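Flasorby - Member Help Desk Officer, Retirement Savings (2 positions)

Location: Ostlow office, with some work from home
Type: full time, permanent
Reports to: Thảo Từ, Head of Member Services
Posted: July 2021

Who we are

Flasorby keeps the records for workplace retirement savings plans. The employers and the members pay the contributions, the fund managers invest them, and we do the part in between. We open the accounts, we match every contribution to the right person, we send the yearly statements, and we pay out when a member retires, leaves the country or dies. We do not sell any investments and we do not receive commission from anybody who does.

Many of our members are people who work abroad and save at home, or the opposite. Some of them changed employer many times and have small accounts in several places. They write to us in the evening after their shift, from a phone, often in their second or third language. Most of our own team also learned English as adults, so we understand how it is to look for the right word in a letter about money.

Why we are hiring

In July we take over the records of the Golik plan, which was until now managed on paper by the employer. This brings us many new members at one time, and a large part of them never had an online account before. We already receive their questions and we cannot answer them as quickly as we want. For this reason we open two new positions in the help desk.

What you will do

You will answer members by phone, by email and by letter. The most common subjects are these:

- how to join the plan, and until which age it is possible
- how to change the monthly contribution, or stop it for a time
- what happens when a payment failed because there was not enough money in the bank account
- how to correct a name, a date of birth or a bank account number
- how to name a beneficiary or replace one, for example after a marriage
- how to move savings from an older plan
- when the pension starts, and how it is taxed in general terms

You will also prepare the claim files. When a member has died, the family normally writes to us with very little information, sometimes only a name and a village. You will find the account, explain which papers are needed, check them when they arrive and pass the complete file to Pieter Coppens, who approves the payments. You stay the contact person for the family until the money is paid. We ask you to take this part of the work seriously, and we give you the time for it. A claim call has no time limit.

You will not give investment advice. If a member asks which fund is the best one, you will explain the differences between the funds and where to read more, and the decision stays with the member.

A help desk officer handles about 300 contacts in a month, of all kinds together. In the first weeks it will be much less. 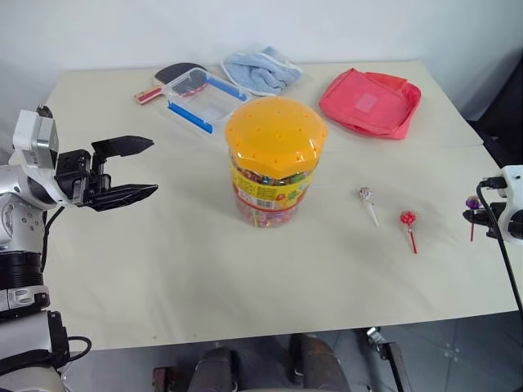 Help yourself - the candy jar at our Ostlow office.

The team and the office

The help desk sits on one floor together with the payments group, so you can walk over and ask when a file is not clear. Giang Vũ plans the shifts and will be your first contact for all daily matters. Bongani Gumede is responsible for the letters and forms. He likes to hear when a sentence in a form is misunderstood again and again, and many of our forms were rewritten after a remark from the help desk.

After the training period you can work from home a part of the week. Claim files on paper must stay in the office, so it is not possible to do this job fully from home. The phone lines are open from early morning to early evening, and the shifts are divided fairly between everybody. The plan is published a month before. Exchanging a shift with a colleague is fine, if you tell Giang.

What we expect from you

- at least 2 years of work with customers, in a bank, an insurance company, a payroll office, a public office or something similar
- clear written English, in simple sentences. Small mistakes are no problem, unclear meaning is a problem
- one more language in which you can hold a phone conversation. Vietnamese is very welcome for the Golik members
- you are exact with names, numbers and dates
- you can stay calm and polite with a person who is worried, angry or in grief
- you treat private data with care, also at home and also among friends

You do not need to know the pension rules before you start. We will teach them to you. A university degree is not required. If you have worked with Giáp, our records system, please mention it, but we do not expect this.

What we offer

- a permanent contract after the trial period
- six weeks of paid training, with an experienced colleague next to you for all claim calls
- membership in our own retirement plan from the first day, with employer contribution
- extra pay for each additional language you use on the phone
- support with the fees if you want to take a professional exam in pension administration
- a travel card for the way to the office

The salary depends on your experience. We tell you the exact range in the first phone call, before you spend more time on the application.

How to apply

Please send your CV and a short letter, one page maximum, to Bình Triệu in the personnel office, using the application form on our careers page. Write in the letter which languages you speak and how well, and from which date you could start. A photo is not needed, and please do not include your age or your family situation.

In place of a second letter we ask for a small writing sample. Imagine that a member writes: "My name is in the wrong order on my statement and my bank refuses the payment. What must I do?" Write the answer you would send - ten lines are enough. You do not know our procedure, and this is fine. We look at how you explain, how you ask for what is missing, and if the tone is friendly.

The next steps are a phone call with Bình, then a meeting in the office with Thảo and Giang, where you can also listen to some calls if the members agree. Every applicant receives an answer, also when it is negative. If you need an adjustment for the meeting, for example a ground floor room or a written version of the questions, please tell Bình when you fix the date.

Applications are read in the order they arrive, and we close the advertisement when both positions are filled.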